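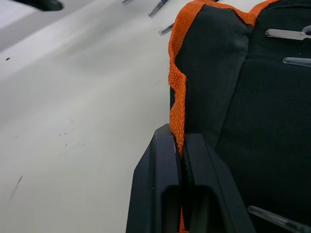 Zeltulo > Company > About us

About Zeltulo

We make grippers and the bits that go with them, for small robot arms on benches. Two-finger, electric, with a camera at the wrist. Sold as a kit, rented by the month, or we come and set it up for you. That's the whole business really.

Started by Genji Hoshino in a unit behind a tyre place. He'd been fixing packing lines for years and kept getting asked for the same thing, a gripper that could pick up something floppy without a week of programming first. Boxes are easy. Bottles are easy. Cloth bags, pouches, roll-up cases, anything with a soft edge, much harder, and that's what people kept ringing about.

So we do soft things. Tool pouches with the tools in, webbing, wash bags, padded sleeves, cable wraps. A black pouch with an orange woven edge is a good one for us, the binding gives the fingers something to pinch and the fabric behind it goes wherever it likes. Metal tools lying on top as well, shiny ones, which cameras don't love. If you've got a part like that, send it to us.

What we sell

The Loseck kit. Gripper, two angular black fingers, wrist camera, cable, mounting plates, a printed booklet. Fits most small arms, ask us if yours is an odd one. Comes with 3 sets of finger pads because the pads wear out and you will lose one. Spares are always on the shelf.

Uchida. The software side. You show the arm the job by hand, it keeps what the wrist camera saw along with where the fingers were, and you build the routine from that. Runs on an ordinary desktop. No monthly fee if you bought the kit, small one if you're renting. Works without the internet, we get asked that a lot.

Skurkau. Our set-up service. Two of us turn up with a van, bolt it all down, run your parts with you until your own people can do it with us stood at the back keeping quiet. Most jobs are two days. Awkward ones go to four and we don't charge for the extra if it was us who guessed wrong.

Renting

Minimum is 60 days. We tried shorter and it didn't work for anyone, people were sending it back just as they'd got the hang of it. You can put what you've paid towards buying. Rental kits are checked and get new pads before they go out, the outside may be scuffed.

How we work

Send us parts first. Real ones, used ones, with the dirt on. Please don't send the nice clean sample from the sales cupboard, we'll get it working on that and then yours will be creased and stiff and we're back to square one.

We try them on our own bench. It's an off-white top and it's got marks and scratches on it like everyone's. We don't cover it up for trials. You get the results whichever way they go, including the grabs that missed, and a price. Trial is free for the first part, after that we charge for the time.

If we can't do it we say so. Very thin plastic film, no. Anything wet, no. Anything alive, someone did ask, no. Knitted things, sometimes, depends on the knit, send it and we'll see.

Then you decide. No one will ring you every week about it. Genji might ring once.

Who we are

Small team. Genji does design and still answers the phone before 9 in the morning. Workshop does assembly, testing and repairs, all in the same room, so the person who built your gripper is normaly the one who mends it. Software is three people and a lot of tea. There's no sales department, if you write to the sales address it goes to the workshop.

We're up to 1539 grippers shipped, most of them in this country. Of those 156 went to colleges and training centres, who get the same kit with a bigger booklet and a discount. Ask for the college price list, it isn't on the site yet.

Repairs

Send it back in the box it came in if you've still got it. If not, any box, plenty of padding round the fingers. Put a note in saying what it was doing when it stopped. "Broken" on a sticky label doesn't help us much. We repair every model we've made so far, including the first ones with the grey cable.

Pads, screws and cables you can fit yourself, there's a page in the booklet. Don't open the motor end please.

Things we get asked

Does it replace staff? Mostly our customers put it on the job that everyone swaps shifts to get out of. What you do with it is up to you but we'd rather you talked to your people before we arrive with the van.

Can we visit? Yes. Mornings best. Bring a part and we'll put it under the gripper while you're here. Parking is round the back, ignore the tyre place's sign, they dont mind.

Do you do bigger arms? Not yet. New plates for the next size up are due in May, and if your arm's in that range get in touch now and we'll put you on the list to try them.

Can I just buy the fingers? Yes. Drawings as well if you want to make your own, they're free, just email.

Getting in touch

Phone is quickest. Email gets a reply the next working day, parts go to the workshop door and not the front office. Write your name on the parcel, we've got two on the shelf right now that we can't match to anyone.

Related pages
Loseck kit: what's in the box
Uchida: getting started
Book a Skurkau set-up
Sending us parts for a trial
Rental terms
Spare pads and cables
College price list (coming soon)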